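정비 소식: 3D 프린팅 핑거 끝단 손상과 10월 작업 중단 경위

카렌(Caren) 작업장의 그리퍼 셀이 지난달 하루 반 동안 멈춰 있었습니다. 다친 사람은 없습니다. 다만 같은 설계의 핑거를 쓰는 팀이 여럿 있어 경위와 바뀐 점검 절차를 소식지에 정리해 둡니다.

중단은 목요일 오후 3시가 조금 지나서 시작됐습니다. 천 조각을 집어 옆 칸으로 옮기는 반복 시험 중이었고, 2,617회째 동작에서 그리퍼가 닫힌 뒤 열리지 않았습니다. 제어 프로그램은 열림 명령을 정상으로 내보냈고 모터 전류도 허용 범위 안이었습니다. 그런데 핑거 위치 값이 바뀌지 않았고, 7초 뒤에 시간 초과 오류가 떴습니다. 당시 셀을 보고 있던 에토르남 에슌(Etornam Eshun)이 비상정지를 누르고 전원을 내렸습니다.

처음에는 제어 쪽을 의심했습니다. 그 주 초에 그래든(Gradden) 제어 프로그램을 새 판으로 올렸기 때문입니다. 저녁까지 이전 판으로 되돌려 다시 돌려 보았으나 증상은 같았습니다. 로그를 두 번 읽는 데 쓴 시간이 꽤 길었고, 지금 생각하면 기구부를 먼저 봤어야 했습니다.

다음 날 오전에 핑거를 손으로 움직여 보고서야 원인이 잡혔습니다. 핑거 끝단의 출력층이 벌어지면서 가는 가닥이 일어났고, 시험용 천의 올이 그 가닥에 걸렸습니다. 걸린 올은 동작이 반복될 때마다 조금씩 위로 말려 올라가 힌지 축에 감겼습니다. 축이 완전히 고정된 것은 아니었지만 열림 방향으로 움직이기에는 저항이 너무 컸습니다. 모터 전류가 정상으로 보인 것은 토크 제한을 낮게 걸어 둔 탓입니다. 제한값에 닿으면 모터가 더 밀지 않고 기다리도록 되어 있었고, 경보는 따로 나오지 않았습니다.

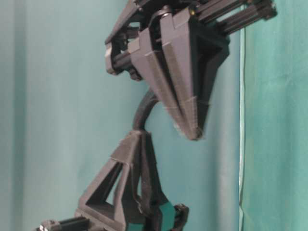
끝단이 약한 데에는 출력 방향도 관계가 있습니다. 지금 쓰는 핑거는 아래로 갈수록 좁아지는 형상이고, 물건에 닿는 힘이 대부분 좁은 끝에 몰립니다. 후수라(Husura) 설계안에서는 끝단에 별도의 고무 덮개를 씌우게 되어 있었는데, 봄에 집는 위치를 더 정확히 맞추려고 덮개를 뺐습니다. 그때 마모 시험을 다시 하지 않았습니다. 설계 변경 기록에는 덮개를 제거했다는 한 줄만 남아 있고, 교체 주기는 덮개가 있던 때의 값 그대로였습니다.

안전 면에서 따로 적어 둘 일이 하나 있습니다. 전원을 내린 직후 에슌이 걸린 천을 손으로 당기려 했고, 옆에 있던 아피아 술레마나(Afia Sulemana)가 말렸습니다. 축에 감긴 올에는 장력이 남아 있었습니다. 전원이 꺼져 있어도 올이 끊기거나 풀리면 핑거가 튈 수 있습니다. 실제로 금요일에 올을 자를 때 핑거가 갑자기 벌어졌습니다. 고정용 집게를 미리 물려 두어서 손이 닿을 거리까지는 오지 않았습니다. 기존 작업 지침에는 전원 차단까지만 있고 남은 힘을 빼는 순서가 없었습니다. 이 부분은 사고로 이어지지 않았지만 아차사고로 등록했습니다.

복구는 금요일 늦은 오후에 끝났습니다. 감긴 올을 제거하고 축을 닦은 다음 핑거를 예비품으로 바꿨습니다. 그 뒤 낮은 속도로 48회를 돌려 이상이 없는 것을 확인하고 원래 속도로 올렸습니다. 케이블도 함께 살폈는데 피복이 상한 곳은 나오지 않았습니다. 그래든 제어 프로그램은 다시 새 판으로 올려 두었습니다.

이번 일로 바뀐 내용은 다음과 같습니다.

교대 시작 때 핑거 끝단을 손전등으로 비춰 봅니다. 층이 벌어졌거나 가닥이 일어나 있으면 그 자리에서 다듬지 말고 교체합니다. 칼로 다듬은 끝단은 며칠 못 가 다시 일어났습니다.

힌지 축은 15시간 운전할 때마다 멈추고 확인합니다. 천을 다루지 않는 셀은 기존 주기를 유지해도 됩니다.

걸림을 풀 때는 전원을 차단하고, 집게로 핑거를 고정한 다음, 긴 핀셋과 가위로 걸린 것을 자릅니다. 맨손을 핑거 사이에 넣지 않습니다. 혼자서는 하지 않습니다.

토크 제한에 걸린 상태가 1초 넘게 이어지면 경보가 나오고 동작이 멈추도록 설정을 고쳤습니다. 니아르코(Nyarko) 셀에는 아직 적용하지 않았으니 그쪽에서 작업하는 분들은 당분간 전류 그래프를 직접 확인해 주십시오.

고무 덮개를 되살릴지는 정하지 못했습니다. 덮개를 씌우면 얇은 천 한 장만 집는 작업의 성공률이 떨어진다는 의견이 있고, 술레마나는 끝단만 다른 소재로 출력해 끼우는 방식을 시험하고 있습니다. 출력 방향을 옆으로 눕힌 핑거도 한 벌 준비 중입니다. 두 가지를 같은 천으로 비교한 뒤 다음 호에 결과를 싣겠습니다.

다른 셀에서 비슷한 걸림을 겪은 적이 있으면 날짜와 집던 물건만이라도 정비 기록에 남겨 주십시오. 예전 기록을 찾아보니 핑거가 늦게 열린다는 메모가 여름에도 두 건 있었는데, 둘 다 원인 칸이 비어 있었습니다. 교체용 핑거는 공구함 옆 선반 둘째 칸에 있고, 꺼낸 사람이 목록에 이름을 적으면 됩니다.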